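Candy day, finally

Okay, writing this at the kitchen table with cold noodles, and I should be doing my statics homework, but I want to get today down while I still remember it. Future me, when you have to write the final report, you're welcome.

So. Candy day! We've been saying "candy day" since the start of term like it was a holiday. All those weeks of foam blocks and those stupid gray cubes, and Treasa kept promising that once we could do the cubes without anybody yelling we could move on to something with a wrapper on it. Well, March came and the cubes got boring, so she put it on the whiteboard in green marker, SORTING TASK 2: TREATS, and underlined it twice.

I got in a little before nine, and Peadar was already there with his headphones on, going through the arm startup list. He does it out loud, under his breath, like a pilot. Left arm home, right arm home, grippers open, stop button, stop button again. I used to think it was a bit much and then in the fall I skipped a line and drove the Kenetti controller into a fault that took all afternoon to clear, so now I mutter it too.

We're team Somero, by the way, in case I ever forget (I won't, it's on the hoodie). There are five of us on paper, but Natalina is away for her sister's wedding, so today it was me, Peadar, Darragh, and Intan for the afternoon. Treasa wandered in and out with her coffee the way she does. She never says anything for ages and then she asks one question and you realize your whole morning was wrong.

The task sounds so easy when you say it. Candy on the table, three buckets at the back, pick up a candy, put it in the bucket the prompt tells you. My mom thinks I'm joking when I tell her this is coursework. But wrapped candy is horrible! It's shiny, so the light does weird things on it, and the shape is never the same twice, and the wrapper gives when you squeeze. A foam cube just sits there and lets you be bad at your job.
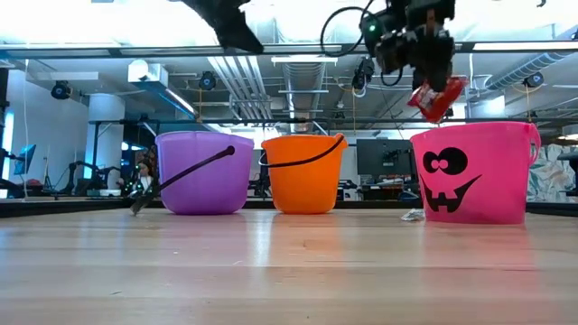 I did the first block of runs and I was so slow. Embarrassingly slow. My trick with the cubes was to come straight down and close, and with a packet you want to take it by an end and not squash the middle, so I kept hovering and changing my mind. Darragh was timing me and being extremely polite about it, which is worse than teasing. After a while I stopped looking at the clock and just watched the fingertips, and it got better. The carrying part is fine, I like the carrying part. It's the letting go. You have to be properly over the opening before you open up, and from the driving seat the rim always looks closer than it is. Peadar says to go higher than feels natural, and then a bit higher again.

We had a long argument about the buckets, too. Darragh wants us to swap their order every few runs so the model can't just learn "pink is on the right" and cheat. I said we should get one clean set in a fixed order first, so that if it's terrible we know it's the candy that's the problem. We went back and forth on it through most of a bag of pretzels. Treasa came past, listened, and asked how we were planning to tell the two sets apart afterward. Silence. We had no plan at all! So then we spent ages fixing the way we name the runs, which was dull but I'm glad it's done. Fixed order first, swapped order after, and it says so right in the name now.

Oh, and the numbers. We have to hand over 4,000 good runs by the end of term if we want to go to Wiltby for the showcase. We passed 3,000 last week (cubes count, thank goodness) and there was cake. Today we added 239, and Intan threw out 21 of them when she checked through, mostly mine, mostly from before lunch. She's so nice about it. She makes a little list with the reason next to each one, "arm paused too long," "dropped early," "Darragh's sleeve." I asked her if I could just redo the morning and she said no, slow ones are okay, it's the confused ones she doesn't want. I've been thinking about that one all evening, I don't know why.

Lunch was the burrito place again. I had the bean one and regretted it by two.

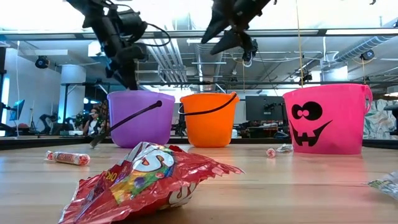
After lunch it was two arms at once, with Peadar on the left and me on the right. We'd only done that a handful of times before. The rule is that you call your move before you go, so it's all "left going in" and "right waiting" like we're docking a spaceship. I like it a lot more than driving solo! You get into a rhythm. Peadar is very steady and I'm a bit jumpy, so he'd wait for me to settle and then go, and by the end we hardly needed to say anything (we still said it, Treasa was listening).

The thing we couldn't agree on was the big packets against the small ones. If you've got a proper full size bag it's nice and easy to spot and there's lots to grab, but it's heavy at whichever end the candy slides to, and it swings. The little ones don't swing but they roll, and if you nudge one with a fingertip, off it goes, and you've wasted a run chasing it. I'd take the swinging any day. Peadar would rather chase. Intan wrote both opinions in the log with our initials, like evidence.

I also need to write down the Skittles thing before I forget. Darragh pointed out that red packets are going to be way over-represented, because when we did the shopping everybody just grabbed their own favorites, and apparently we're a bunch of red packet people. So somebody has to go back to the store and buy yellow things and green things and blue things. That somebody is me. I said I'd do it on the way in tomorrow and I've already put it on my hand in pen. No chocolate, Treasa says, on account of the lights.

Small win for me: around four I did nine in a row without a fumble. Nine! Peadar took one headphone off, and from Peadar that's a standing ovation. Then on the tenth I clipped the rim and said a word, and Intan wrote "language" on the list even though there's no sound on the recordings.

What's left before the Arboleda visit (that's the company that gives us the money for the spare gripper parts, so we all have to wear clean shirts): finish the fixed order set, start the swapped set, retrain on both, and see if the thing can sort a candy it's never met. I think it'll manage the big bags. I have a bad feeling about anything clear. In the first test last month it treated see-through wrappers as if they weren't on the table, and Darragh spent a whole evening on it and came back with "it's the shine" and a shrug. We might try dimming the strip nearest us. Peadar hates that idea, as he'd have to redo his camera settings, and I said I'd help, so there goes my weekend I guess.

Natalina texted from the rehearsal dinner to ask if candy day was everything we'd dreamed of. I sent her a very long voice message. She sent back a thumbs up and a picture of a dessert table, which she says is her research.

My shoulders hurt. You don't think of driving a robot as exercise but you hold yourself so stiff the whole time. Intan showed me a stretch with a doorframe and I've done it twice since I got home.

Statics now. Problems four through eleven, due at noon. And yellow candy, don't forget the yellow candy.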